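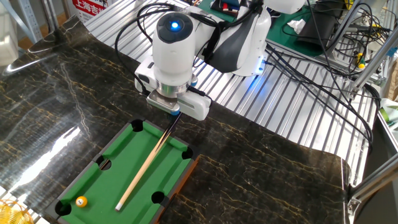

My grandmother did not like games in the house. Cards were for people without work, she said, and dice were worse. So I was thirty years old when I learned to play pool, in a bar in a country where I did not yet know how to ask for the bathroom without preparing the sentence first.

I want to write about learning a game late, and in a foreign language. I have started this post a few times since October and always I deleted it.

My first office job here was at Nedov, in the department that checks invoices. Gemma Dobson had the desk across from mine. On Thursdays she went with some others to a place called Lorkance, two streets behind the bus station, and after a month she asked me to come. I said yes before I understood what kind of place it was. There were three tables, a long bar, and a carpet that I think had once been green.

I believed I would be good at it. I was strong in geometry at school, and pool looks like geometry. The ball comes in at one angle and leaves at the same angle, finished. In my first game I hit the white ball so badly that it jumped over the side and rolled under the jacket of a man I had never met. This was Dennis Heywood. He picked it up, looked at it, put it back on the table and said, "Ball in hand."

I did not know this expression. I thought he was telling me a fact – the ball was in his hand, yes, I could see. I stood there and waited. He waited also. Finally Gemma told me it meant that he could now put the white ball wherever he liked, as a penalty for my mistake.

I went home and wrote it in my notebook. I still have this notebook. On the same page are "scratch", "English" (this is spin on the ball, and it made me very confused), "call your pocket", "rack them" and "behind the eight ball". The last one I had already heard at work from my manager, when we were late with the end of the quarter. I had thought it was about a meeting at eight.

I found that the small words were the difficult ones. You shoot a ball in, you bank it off the rail, you leave yourself a shot, you leave somebody with nothing. In my language we have one verb for most of this. For the first year I said "I put it in the hole" and people understood me fine, but nobody else talked like that.

There was another Dennis, Dennis Treloar, so they were called Big Dennis and Dennis T, although they were the same height. Dennis T was the one who really taught me. He did not explain very much. He would move my back elbow with one finger, a few centimeters, and then walk away to buy peanuts. When I had a good shot he said "there you go", and when I had a bad shot he also said "there you go", with different music. I needed a long time to hear the difference.

My friend Hạnh Lục came with me for a while. Her English was better than mine and her pool was much better than mine, because her uncle had two tables behind his café and she had grown up doing her homework next to them. She told me that my problem was my head. I was translating the shot, she said. I looked at the table, made the sentence inside, checked the grammar, and then hit the ball too late and too hard. It was exactly how I spoke on the telephone in those years.

I tried to stop doing this. It helped with the pool a little. With the telephone it took longer, and I still prefer e-mail.

Some things I can say now to a person who starts late. Hold the back of the cue more softly than you want to. Chalk it before the shot and don't make a performance of it. Keep your head down after you hit, because you will want to stand up and see what happened. Don't buy your own cue in the first year. I bought one after 7 weeks, with a case, and carried it on the bus like a musician. I was so bad that Big Dennis asked me if it was for fishing.

Lorkance closed two winters ago. It is a phone shop now, and through the window you can see that they took out the carpet. Gemma moved north with her husband. Hạnh has a small daughter and no free Thursdays. I play sometimes with Tianyou Yan from my new job, in the basement of a bowling alley where the music is too loud and the cues are all a bit curved. He started last spring and he is forty-four. The other evening he sent the white ball off the table and it went under the soda machine, and we both had to lie on the floor with our phones for light.

"Ball in hand," I said when I had it.

He looked at my hand and said yes, he could see that.

I bought him a notebook the next day. He has not written anything in it yet, he says he is waiting for a better pen.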